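Khadija Mahrous has heard the pitch for stone benchtops more often than she can stomach. She sold kitchens for 22 years before she started advising renovators in Geelong on what to leave out, and she reckons the benchtop is where most budgets go to die.

"People walk in wanting marble and walk out with something that looks like marble from three metres," she says. "Fine. But then they're told it'll add value. To what? Show me the sale."

I put it to her that agents say the same thing. She laughs.

"Agents say it about letterboxes."

Her own kitchen has a laminate bench, bought secondhand, with a burn near the stove. One client, Fotis Kokkinos, was quoted an extra $2000 for a waterfall end on an island he mostly used for mail. He rang her twice about it and didn't go ahead. Another, Uliana Hrynyshyn, did, and still likes hers.

"Good on her. She wanted it and she paid for it. My problem is with the word 'investment'."

What about sealing? The salesman I spoke to at Wutano promised up to 26 months between coats. Mahrous wants to know who tested that, and whether they cook with turmeric.

She is no kinder about showroom lighting, or samples the size of a biscuit. "Take it home. Put it next to your actual tiles, at night, with the rangehood light on. If they won't lend you one, ask why."
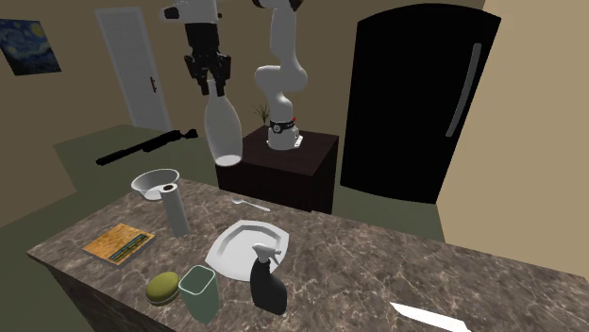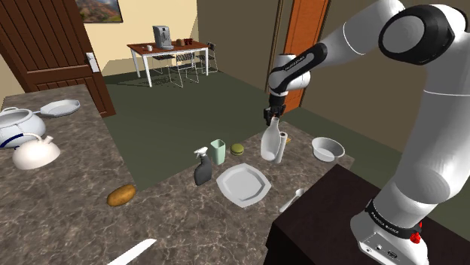
Marbled benchtops in a computer-rendered kitchen, with a robot arm in both views.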